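Kitchen tips for gripper testing: cups and other awkward shapes 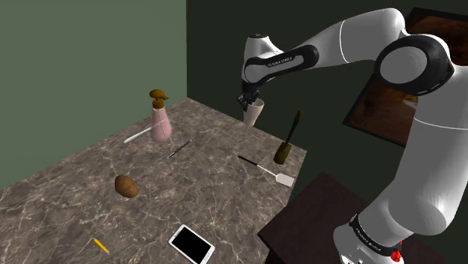 Tultberg, Thursday, April 18, 2019

A tapered cup is a fair first test for a two-fingered gripper. Grip it by the rim, with the fingers pointing straight down, and lift slowly. Run the pick in simulation before trying real crockery.

Keep the clutter in. A spray bottle, a potato, a pen and a spatula on the same worktop show up a poor approach path quickly.

When comparing two grippers, use the same cup and the same start position, and do 15 lifts with each. Hold each lift for five seconds. Carmela Caruso marks a slip as a fail even if the cup stays in the fingers.

Brushes are harder. Try the handle first, then the block.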